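Teaching a Grip to Doubt Itself 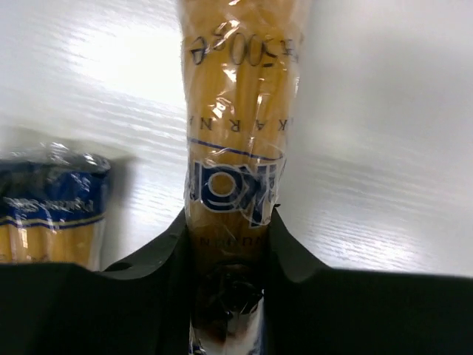
A 500 g pack of spaghetti between the fingers, seen from the wrist.

Clear film is murder on depth sensing. Yolanda Mamani's planner at Rarnport, called Bandance, gets around that in a lovely way: it keeps 14 guesses about where the pack's surface lies and replans as each new view arrives – even during the lift!

Cristian Ayala wrote the replay tool, and it's a joy to use. Drag a slider and you can watch the guesses fight it out. He has logged 268 grasps so far, and wrinkled plastic is still his favorite troublemaker.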